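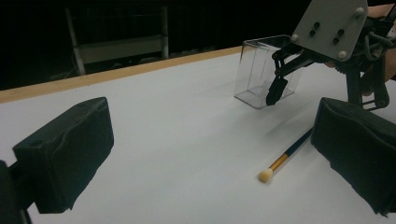 White table, chair on the far side

How to File a Written Comment on a Nursing Board Rule

By Gintarė Luik
2 min read

When a state nursing board wants to change its rules on licensing or discipline, it usually has to publish the draft and take comments first. Anyone can send one. You do not need to be a nurse or live near the board's office.

1. Find the notice. Look on the board's website under "Proposed Rules" or "Rulemaking." Write down the rule number and the closing date. Check whether comments must be received or only postmarked by that date.

2. Read the draft text itself, including the definitions. News stories and union emails often leave out the section that matters to you. New wording is normally underlined and deleted wording is struck through.

3. Put the rule number in the subject line. Under it, give your name, your town and your connection to the issue, such as patient, nurse, student or employer.

4. Say whether you support the rule, oppose it or want it changed. Do this in the first paragraph.

5. Go section by section. Quote the line you object to, then write the wording you would use in its place. My last comment covered 2 sections and took up 9 short paragraphs.

6. Leave out patient names and anything from a chart. Comments are public records and are often posted in full.

7. Send it the way the notice says. If you use email, attach a PDF and paste the text into the message as well. Keep the confirmation.

If you also want to speak at the hearing, sign up separately. A written comment does not put you on the speakers' list.

Related
How to Look Up a Nursing License
Reading a Board Discipline Order, by Erhan Güler
What Happens at a Rules Hearing

Contact | © Culstead Health Guides | Back to top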